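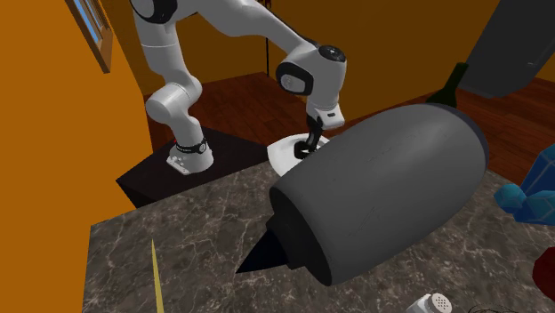 Simulator view, kitchen counter task: arm over the plate, engine model in front.

Home | Teams | Minutes | Calendar | Join
Search this site Go

Trider Robotics Club
Minutes, 06/06/2018

Present: Kofi Odoi (chair), Carmela Benítez, Shafiq Amarasinghe, Unai Toledo (minutes). Milagros Vallejo sent regrets.

1. January minutes approved. Carmela's correction to the room fee is in.

2. Simulator project. Shafiq reported 1741 successful plate pickups out of 3000 runs. Kofi asked what counts as a success. Shafiq: plate leaves the counter. Kofi asked if it has to stay off the counter. It does not, at present. Kofi wants the number kept off the poster until it does. Agreed, Shafiq dissenting.

Carmela asked how much a simulated plate tells us about a real one. No answer that satisfied her. She also thinks the engine is far too big for a counter and the gripper has little business near it. Shafiq to rerun with the engine model scaled down and report both sets.

3. Folent competition. Entry fee is $61 per team. Unai doubts we are ready and said so last time too. Decision put off 14 days.

4. Susard software trial. Milagros wrote in favor. Kofi has read the same brochure and is not persuaded. No vote.

5. Other business. Bautista room key still missing.

Closed early.

Contact the club secretary | Back to top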